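Encore un câble, encore une promesse

1/3/26

Troisième retension des câbles depuis qu'on a monté la cellule de suture à l'atelier d'Imholm, et je reste sur ma faim. La notice de Verbruggen annonce 1 000 cycles avant le premier réglage. Chez nous, le poignet prend du jeu bien plus tôt, et c'est toujours le lacet qui part en premier.

La procédure tient en 4 étapes sur le papier : déposer l'instrument, nettoyer les poulies, retendre, refaire le zéro. Comptez 18 minutes si tout va bien. Le zéro, lui, ne va jamais bien. Le logiciel Zuvero déclare l'axe « conforme » alors que les mors ne se referment pas pareil d'un essai à l'autre - je le vois à l'œil nu, lui non.

On me dit de passer aux câbles Joretti, plus chers, censés régler la question. Peut-être. J'ai déjà entendu ça pour la graisse, puis pour les vis de blocage. En attendant, je note la tension dans un cahier et je refais une série de points sur peau d'entraînement après chaque réglage, avec le même fil et la même aiguille courbe. C'est lent, mais je me fie davantage à une rangée de nœuds qu'à un voyant vert.

Prochain contrôle en avril. Je commanderai quand même un jeu de câbles d'avance. 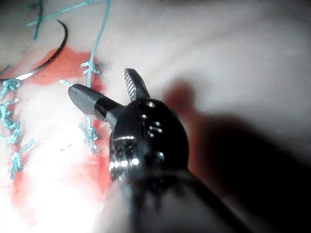
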